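Aircraft Systems II - Course Notes
Unit 6: Reciprocating Engine Lubrication and Cooling
Notes prepared by Kolbrún Brøndum. Lab sections: Lærke Toft.

Reading before class: the oil system chapter of the course text, and the first half of the Plirano workbook. Bring the workbook to lab.

6.1 What the oil does

Oil in an aircraft piston engine carries load between moving surfaces, takes heat away from parts that the airflow can't reach, seals the gap between piston rings and cylinder wall, and holds combustion byproducts in suspension until the next drain. It also works as a hydraulic fluid wherever a constant-speed propeller is fitted. A fault in the oil system can therefore show up first as a propeller fault. Students tend to miss this on the written test.

6.2 Wet sump and dry sump

In a wet sump engine the oil drains by gravity to a pan under the crankcase. One pressure pump draws from the pan through a screen. Most flat four and flat six engines are built this way.

A radial engine can't keep its supply in the crankcase. The lower cylinders point down, and a pool of oil in the case would run into them. The supply is held in a separate tank, normally on or near the firewall. A pressure pump feeds the engine and a scavenge pump returns the oil to the tank. The scavenge pump has the larger capacity of the two, as the returning oil is hot and mixed with air and takes up more volume. 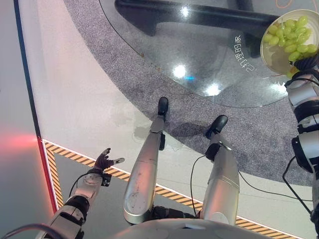 The tank must have expansion space above the full mark. It must also be vented, usually to the crankcase, so that pressure in the tank follows pressure in the engine. Never fill a tank to the neck. A plugged vent line in winter is a known cause of oil loss through the crankshaft seal - check the breather outlet for ice on every cold weather walkaround.

6.3 Hydraulic lock

When a radial engine stands, oil seeps past the rings of the lower cylinders and collects above the pistons, in the combustion chamber. Oil does not compress. If the starter drives a piston up against it, the connecting rod may bend. A bent rod can run for many hours before it breaks, so the failure may seem to have no connection with the start that caused it.

Procedure before starting:
Magnetos off, mixture at idle cutoff, throttle closed. Treat the propeller as live anyway.
Pull the propeller through by hand in the direction of normal rotation. Count blades, and use the number given in the aircraft manual.
If resistance is felt that is not normal compression, stop.
Remove one spark plug from each suspect lower cylinder and let it drain.
Do not turn the propeller backward. This pushes oil into the intake pipe, and it is drawn back into the cylinder when the engine fires.

6.4 Oil pressure and temperature

Pressure is set by a spring-loaded relief valve. Below the valve setting, pressure depends on pump speed, bearing clearance, and oil thickness. The table in the workbook gives readings for the Laka training engine only and should not be used for any other type.

Reading the two gauges together:
Low pressure, high temperature: low quantity, a blocked cooler, or worn bearings. Land.
Low pressure, normal temperature: possibly the gauge or relief valve. Watch temperature and plan to land.
High pressure, low temperature: cold oil. Keep power low until it warms.
No pressure 30 seconds after start: shut down, unless the manual gives a different limit.

6.5 Worked problem

The Hauksdóttir logbook, copied in the workbook, shows an engine that used 2 quarts of oil in one flight. The tachometer hours before and after are in the same entry. Find the consumption in quarts per hour, compare it with the maker's limit, and state how long the engine could run before reaching minimum safe quantity. Show the units in every step. Answers without units receive half credit.

In the second part, total time is 481 hours and the next scheduled inspection falls at 500. Find the hours remaining and say whether the trend in consumption justifies an earlier inspection. A cylinder with differential compression of 74 over 80 is healthy by the usual test, so a poor reading must be looked for elsewhere in the entry. Valve guides are a good place to start.

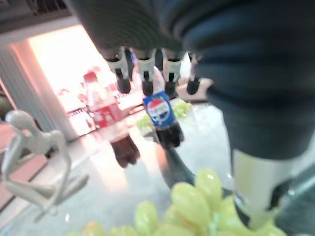 6.6 Cylinder cooling

Air cooling depends on pressure difference across the cylinder more than on the amount of air reaching the cowl. Baffles force the air between the fins. A missing baffle seal lets air go around the cylinder, and the head temperature climbs even though the inlet is wide open.

Cowl flaps lower the pressure behind the engine and so increase the flow. Typical positions:
Ground operation: full open.
Takeoff: as given in the manual, often partly closed to reduce drag.
Climb: as needed to hold head temperature.
Cruise and descent: closed, or nearly so.

Closing the flaps on the ground to speed warmup is bad practice. The head probe sits on one cylinder, and the ignition leads on the others may be overheating while the gauge still reads in the green.

6.7 Lab

The lab uses the Foteo cutaway. Trace the oil path from tank outlet to pressure pump, through the main bearing to the crankpin, and back by way of the sump and scavenge pump. Mark each screen and each check valve on your sheet. Lab sheets go to Lærke Toft at the end of the session.

Next unit: propeller governors. Review 6.1 and 6.4 first.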